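Folding and Bed Sorting FAQ
Climow Home Notes
Last updated 2021-06-23

We get the same laundry questions over and over, usually from people who have just watched a video of a very tidy drawer. Marta Moroz answers them. She has been doing other people's laundry for a long time and doesn't believe most of what she reads about it.

Do I need a folding board?
No. I bought one, used it for 4 shirts and went back to my hands. If you fold for a shop, fine. At home your shirts will be in a pile by September whatever you do.

Is it OK to fold on the bed?
Yes, and most people do. A table is better for your back. The usual complaint is that a duvet is too soft to get a crisp edge, to which I'd say: who is checking your edges? Pull the duvet reasonably flat and get on with it.

Should I roll or fold?
Rolling is supposed to save a lot of space. I've tried it both ways in the same drawer and I can't say I saw much. Roll what goes in a suitcase, fold what goes on a shelf.

Does everything have to be folded the same day?
That's the rule you'll hear. I don't keep it. Towels can wait. Shirts shouldn't, unless you like ironing.

What about the other stuff that ends up on the bed?
Chargers, cables, the thing from your pocket. Push it all up toward the headboard and leave it there until the cloth is done. People stop to untangle a cord and never get back to the towels.
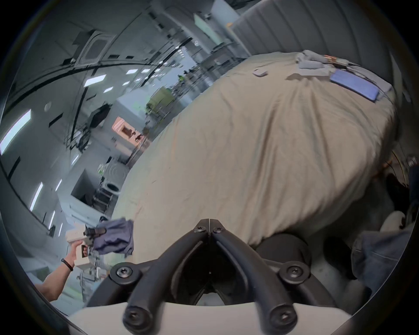

Same goes for jeans. They're heavy and they take up room, so hang them over the side and do them last. I've read that denim has to be folded in thirds, and I have yet to hear a good argument for it. Half and half again works.

Are the "fold everything in 90 seconds" methods real?
Somebody can do it, I'm sure - with five matching T-shirts. Try it with a fitted sheet. Fernanda Bragança wrote in to say she got her whole load down to nearly 114 seconds, and I'd like to know how big the load was.

How do I fold a fitted sheet, then?
Tuck the corners into each other, lay it down, fold the sides in until it looks like a rectangle. It won't be a good rectangle. Put it under the flat sheet.

Can I send in a question?
Yes, use the contact form. Please don't send links to folding gadgets.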